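# Waston Business Park, Flurkstead: Four Months in a Small Office
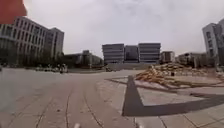

*Anika Halvorsen · Workspace reviews · November 20, 2020*

I rented a one-room office at Waston from July through the end of October. The lease was for a small unit on the second floor of the long building, the one with the bands of dark windows that bends as it goes and ends in the taller square block. I paid the listed rate, and the park did not know I was going to write about it.

Waston is a large site on the edge of Flurkstead. There is the long building, the group of three office blocks across the plaza, a few lower buildings, and a great deal of pavement between them. The listing calls it a campus. In practice it is several landlords' worth of office space that happens to share an open plaza and a parking office, and which building you end up in matters a lot more than the listing suggests.

## Getting there and parking

I drove most days. The parking by the trees in front of the long building is the best on the site, and it fills first. If I was in before 8:30 I got a spot there. After that I usually ended up on the far side and walked back over the plaza, which takes longer than you would think from looking at it.

Your permit covers every space except the ones marked for visitors. The parking office is strict about this. I left my car in a visitor space once while carrying in a printer and came back to a $50 notice. They took it off when I called, but it took two calls.

The bus stops on the main road outside. It is a 10-minute walk from the stop to the entrance I used, with no cover on the way. Dwayne Kowalczyk, who had the unit two doors down from mine, came by bus every day and kept a spare pair of shoes in his desk drawer.

## The plaza

The plaza is the thing you notice first and the thing I liked least. It is wide, flat and hard. There are trees and shrubs along the foot of the long building, and they help if you stay close to them, but once you are out in the open there is not much to break up the wind. On gray days, and we had plenty in October, the sky, the pavement and the buildings all come out the same color.

Upkeep was uneven too. The entrances were swept every morning. The open areas farther out were not, and things that got left there tended to stay there. I reported a pile of scrap in August and it was moved after nine days. The management company, Jolasis, has a web form for this sort of thing. It sends you a number right away, and then you wait.

On the good side, it is quiet. Cars keep to the edges, the road is far enough off that I rarely heard it with the window shut, and at lunch you can walk a full loop of the site without crossing any real traffic. I did that most days in September and it was pleasant enough.

## The long building

From outside, the long building looks older than it is. The floors are all the same height and the windows run in straight bands from one end to the other. Inside, the corridors follow the curve, so you can never see all the way down. Visitors got lost. I started telling people to come in by the entrance nearest the tall end and turn left, and that mostly solved it.

The unit itself was fine. It had a desk, a chair, a lockable cabinet, a coat hook and one large window. The carpet was clean when I moved in. The desk was solid and deep enough for two monitors. The chair was poor — the back would not hold its angle — and I brought my own after the first week.

Light was the best part. The window gave me good working light until late afternoon even when it was cloudy, and I did not need the ceiling panels before four o'clock at any point in the summer. In October I had them on most of the day. They are cool white and a bit harsh, and one of mine hummed. Florencio Villanueva from building maintenance replaced it the morning after I reported it, which was the fastest anything happened during my stay.

Heating and cooling are controlled by floor. You have a dial on the wall, and as far as I could tell it moves the temperature by a degree or two and no more. My room ran warm in July and cold in the last week of October. I used a small fan and later a blanket. Space heaters are not allowed under the lease, so read that page if you feel the cold.

Sound between units is average. I could hear that a neighbor was on the phone but could not make out the words. The corridor doors are heavy and slam unless you hold them.

## The three blocks across the plaza

In August I toured a unit in one of the blocks on the other side, thinking about a move. The two outer blocks are light gray and look like a matched pair, with the narrower, darker one set back between them. The leasing agent, Demetrius Boateng, showed me one floor in the left block and one in the middle.

The left block has the better rooms. They are square, with no curve to work around, and the elevator is quicker. The rooms in the middle block are smaller and noticeably dimmer. The rent there was $80 a month lower for nearly the same floor area, and that seemed like a fair price for what you give up. If you work mainly on a screen and do not care about daylight, it could suit you.

Neither one has a kitchen on every floor. The long building does, and by then I had gotten used to it, so I stayed where I was.

There is a low pale wall along the front of the blocks, and it means you can't always walk straight to the door you want. Ask for the route before your first visit. I did not, and arrived late.

## Kitchen, restrooms, meeting rooms

The shared kitchen on my floor had a fridge, a sink, a microwave and a kettle. It was wiped down twice a day, and somebody from Jolasis emptied the fridge every second Friday with a warning by email first. Bring your own mug. The cupboard has a few, and they are usually in the sink.

Restrooms were clean and well stocked the whole time. I have no complaints there.

Meeting rooms are booked through Tran, the same app you use for building access. The booking part works well. The access part works when your phone has a signal, and in the ground-floor lobby mine often did not. You can ask for a plastic card instead. It costs nothing, but the welcome packet does not mention it, and I only found out from Dwayne Kowalczyk in my second month. Ask on day one.

The meeting rooms hold six on paper, and this year the limit on the door was three. Mine were always clean and the screens always worked. You get four hours a month included. I never ran over.

## Internet

The wired connection was steady and I lost it only once, for most of a morning in September. The wireless was slower and dropped out near the tall end of the building. If your laptop has no network port, buy an adapter before you move in.

## Lease and moving out

The lease was month to month with 30 days' notice. It was clear and not very long. Setup took two days from signing to having a working key, and the desk and cabinet were already in the room.

Moving out was slower. The inspection was booked for the last day of October and took place five days later. The deposit is supposed to come back within six weeks. I am still inside that window, so I can't say yet how they handle it. I will add a line in December once I know.

## What I would tell someone looking

Go and see it on a dull day. The leasing photos were taken in bright sun and the place looks quite different without it. Walk from the parking area you will really be using to the door you will really be using. Stand in the room with the lights off.

Ask which side of the long building the unit is on. Mine looked out toward the plaza. A tenant on the opposite side told me her room was darker but held its temperature better.

Don't count on food. There is no café on the site that I could find open this fall, and the nearest sandwich place is past the bus stop.

**Good:** daylight in the long building, steady wired internet, clean restrooms and kitchens, a simple lease, plenty of space to walk.

**Not so good:** the chair, the temperature control, slow responses on anything outdoors, the exposed walk from the bus, the lobby access problem.

**Rating:** 3.5 out of 5 for the long building. I would put the left block at the same score and the middle block half a point lower.

I left when my contract ended and went back to working from home. If I needed an office in Flurkstead again I would look at Waston first, and I would ask for the same floor.

*Correction: an earlier version of this review said the parking permit was included in the rent. It is billed separately. Thanks to Dwayne Dvorak for pointing it out.*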